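How to Clean a Small Packing Room Before the Fall Rush

Posted Tuesday, August 30, 2022, on the Skukcombe Cleaning page

Most of our calls come from offices and rental homes, but every year, as summer winds down, we start hearing from people who ship things for a living. They have looked behind the bench. They would like us to come and look behind it too.

You can hire us for that, and I won't talk you out of it. But a packing room is a pretty forgiving place to clean by yourself if you do it in the right order and set aside one full day with no orders going out.

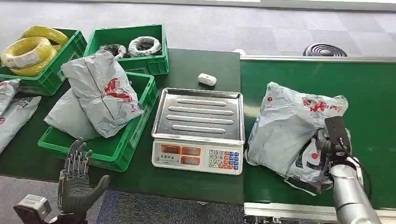
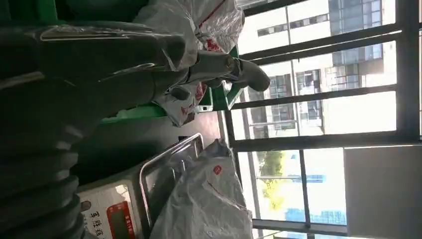
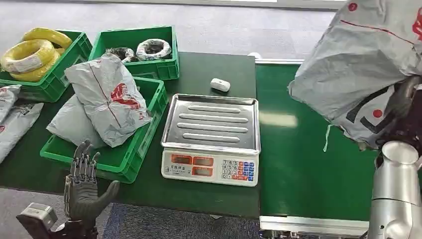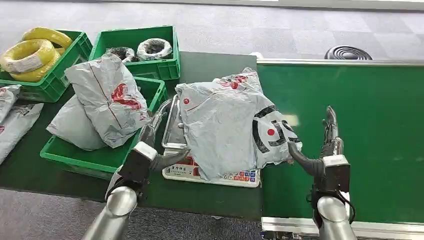
The method below is the one we use at Kudomow and the other small warehouses on our Thursday route, minus the part where we send an invoice.

What you'll need

A vacuum with a hose and a crevice tool. An upright alone won't do, as it can't get under anything.
A soft counter brush.
Microfiber cloths, more than you think. I bring 30 and come home with none clean.
Two buckets, one for soapy water and one for rinse.
A mild dish soap.
A spray bottle of plain water.
A plastic scraper, the kind sold for pots and pans.
Rubbing alcohol or a citrus adhesive remover for tape gunk.
Trash bags, and a separate bag for the recycling.
A marker and masking tape for labeling the things you take apart and will swear you'll remember.

Leave the bleach at home. There is hardly anything in a packing room that needs it, and plenty that it will fade, pit, or make smell like a public pool until Christmas.

Step 1: Get the stock out, or at least up

You can't clean around inventory. People try. What they end up with is a clean path in the shape of a person walking nervously between boxes.

Move whatever you can into the hallway, a van, or the office of whoever complained least last time. Anything that has to stay goes on a shelf or a pallet and gets covered with a clean sheet or a drop cloth. Cardboard stock should be covered too, and well away from your buckets. A stack of mailing boxes will drink from a puddle all afternoon without telling you.

While you're carrying things, make three piles: keep, toss, and argue about. Set a time limit on the third one. Ours is lunch.

Step 2: Shut down what plugs in

Turn off and unplug scales, label printers, heat sealers, and fans before you go near them with a cloth. If you have powered equipment with moving parts, follow the shutdown steps in its manual and make sure no one can switch it on from the other side of the room while you're bent over it. If you can't find the manual, leave that machine to whoever services it and clean the floor next to it with great dignity.

Take a phone picture of the plugs first. One power strip looks simple enough until you're holding six identical black cords at five in the afternoon.

Step 3: Dust from the top down

Start with light fixtures, the tops of shelves, door frames, and vents. Use the brush attachment on the vacuum instead of a feather duster, which mostly introduces the dust to other parts of the room.

Cardboard dust deserves its own warning. It's fine, tan, and slightly fuzzy, and it turns to a kind of oatmeal the moment it gets wet. Everything has to be vacuumed dry before a damp cloth touches it. I learned this on my first warehouse job, on a window ledge 55 feet long, and I had plenty of ledge left on which to regret it.

If the dust is heavy, wear a mask. Open a window if you have one that opens.

Step 4: Scrape the tape

Packing benches collect tape the way refrigerators collect magnets. Lift what you can with the plastic scraper, held low and pushed away from you. Metal scrapers are faster and leave a permanent record of how much faster.

For the sticky shadow that's left behind:

Test your remover in a hidden corner and wait a few minutes.
Put it on a cloth, then lay the cloth over the spot.
Give it five minutes. Go sort the argue-about pile.
Wipe, flip the cloth, and wipe again.
Wash the spot with soapy water so the remover doesn't stay behind and make a whole new kind of sticky.

Alcohol and citrus removers both need fresh air, and alcohol needs to be kept away from flames and anything hot. Yes, that includes the space heater under the bench that everybody pretends isn't there.

Step 5: Wash the benches

One cloth for soap, one for rinse, one to dry. Work in strips from the back edge to the front. Change the rinse water when you can't see the bottom of the bucket, and don't be proud about how soon that is.

Wipe the underside of the front edge too. Hands land there all day long. In years of doing this I've never met a clean one, including at the place in Avram that had a framed hygiene certificate over the sink.

Step 6: Bins and totes

Empty them completely. Shake them out over the trash, vacuum the corners, then wash them in a utility sink or outside with a hose. A dish brush gets into slots and ridges better than any cloth. Stand them upside down at a tilt so the water has somewhere to go, and don't refill them until they're dry all the way through. If you have 500 small parts bins, do one rack a week and live your life.

Peel off old labels while the plastic is wet and warm from the sink. They come off in one piece perhaps one time in ten, and that one is very satisfying.

Step 7: Scales and small electronics

Never spray these. Dampen the cloth, wring it until you're sure, and wring it once more. Wipe the platform gently without leaning on it. A scale is a sensitive instrument and doesn't need to know how your day is going.

Go around buttons with a cotton swab. For screens, a dry microfiber cloth handles most of it. Let everything air out before you plug it back in, then check the scale against something with a weight you know. If the reading has wandered, recalibrate by the manual.

Label printers want their own cleaning wipes or pens for the print head. Whatever the printer's maker recommends is the right answer, and the sleeve of your sweatshirt is the wrong one.

Step 8: The floor, finally

Vacuum twice, in two directions. Go slowly along the walls with the crevice tool, because that's where the staples live.

On hard floors, follow with a damp mop, starting at the far corner and backing toward the door. It sounds obvious. I have still had to wait out a drying floor on an upturned bucket in the corner at Kesemov, with my lunch visible through the doorway.

On carpet, blot stains with a white cloth and a little soapy water, then blot with plain water, then press dry. Scrubbing only spreads the stain and roughs up the pile. Toner is the exception: vacuum it dry with a machine rated for fine powder, and keep water off it, especially warm water. If you need the whole carpet shampooed, book it for a weekend and leave fans running.

Step 9: Put back less than you took out

Bring in the things you use every day first and put them where your hands already go. Then the weekly things. Then stand in the doorway and look at what's still in the hallway, and ask whether it has been missed.

Keep a few inches between shelving and the wall so the vacuum hose can get in next time. Leave the floor under the bench bare if you can stand to. It won't last, but it's a nice month.

Keeping it that way

Daily: empty the trash, brush off the benches, pick up tape ends.
Weekly: vacuum the floor and under everything on wheels, wipe scales and handles.
Monthly: wash a batch of bins, dust the shelves, clean the vacuum filter.
Twice a year: this whole page, start to finish.

Common questions

How long does it take?
Two people can do a one-car-garage-sized room in a day. One person can do it in a day and a half and a bad mood.

Can I use compressed air?
On a keyboard, outdoors, sure. On a dusty shelf you're just relocating the problem to your eyebrows.

Do I need a special cleaner for plastic crates?
No. Dish soap and a brush. If a bin still smells after washing, try a paste of baking soda and water, leave it overnight, and rinse.

What does it cost if you do it?
Our basic packing room clean is $96 for the first two hours, with supplies included. We're already filling up for October, so if you've read this far and have decided that you would prefer to be somewhere else that day, send us the size of the room, the type of floor, and how long it's been since anyone looked behind the bench. You can round down on that last one. We always see for ourselves anyway.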